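Talk notes, app testing session, Ardale

OK, start slow, I always rush the first bit. Say hi, ask who's shipped an app with a bug they knew was in there. (Hands up, mine too!)

So when we moved Cinell over to a beta group, I signed up 410 people and felt great — then 79 of them opened it. Pause here. The lesson I took was to invite early and keep nagging.

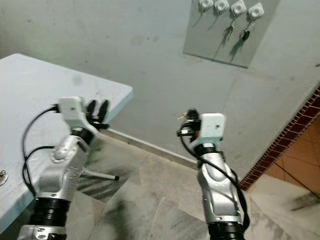 Next bit is the crash reports. We had 135 in the first week and nearly all came from the same login screen. I'd tested that screen on four phones, all of them mine, all new. Go borrow your aunt's old one!

If there's time, do the Wemura story, the one with the date picker. Skip it if we're past the half hour. Then questions, and leave the sign-up link on screen.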